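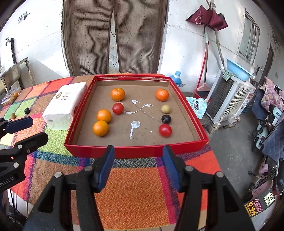 Sukia is a set of notes and labels on small fruit and how it gets sorted on an ordinary kitchen or dining table. The fruit comes out of shop bags, goes into a shallow box, and is grouped in whatever way the session sheet asks for. Oranges are in most of the sessions and cherry tomatoes in a good many, and the two often share a box, as with the red cardboard one on the plaid cloth. Tomatoes are counted as fruit all the way through. We had one long argument over this in February and do not plan another.

Contents

The current release has 669 entries from 14 tables. Each entry has a photo, a row in fruit.csv and a short free-text note. The notes were typed by whoever set the table, so spelling and length vary a lot.

Columns in fruit.csv

entry – running number, no gaps
table – 1 to 14
container – box, bowl, tray, bag or none
surface – cloth, bare table or mat
kinds – fruit names separated by semicolons
grouping – colour, size, kind, mixed or unclear
outside – yes if there is fruit on the table as well as in the container
note – free text, may be blank

Naming the fruit

Use the everyday name if you are sure of it. If you are not, write the colour and the word fruit, for example "dark fruit" or "yellow-green fruit". Please do not guess between a plum and a dark tomato from colour alone. Oranges, mandarins and satsumas are all entered as orange. The early Robles sheets split them into three and the splits did not agree with each other, so they were merged.

Fruit still in its bag is listed under kinds only when it can be told through the plastic. Otherwise put "bagged fruit" in the note.

Grouping

Two loose groups with a gap between them still count as one container. If a group has several colours in it and no obvious rule, use mixed. Unclear is for entries where pieces are hidden.

Boxes and cloths

Boxes are reused until they fall apart. Scuffed rims, torn paper and old glue marks on the bottom are common and are not recorded. Patterned cloths were kept in on purpose – plain ones made the colour column too easy. Other things on the table, such as tissues, go in the note if you want them there. They have no column.

Known problems

Up to 35 entries have the wrong surface value. Most are from table 7, where the mat and the cloth were swapped over halfway through and the sheet was not updated.
Small green fruit on green cloth is sometimes missed in kinds.
Davar entries have no notes at all.

Changes

2019-05-14 – merged the Robles and Davar sheets, renamed "pile" to "grouping", removed the weight column (the scales were off).

Corrections go to Kelly Xavier at Letus. Send the entry number and the value you think it should have.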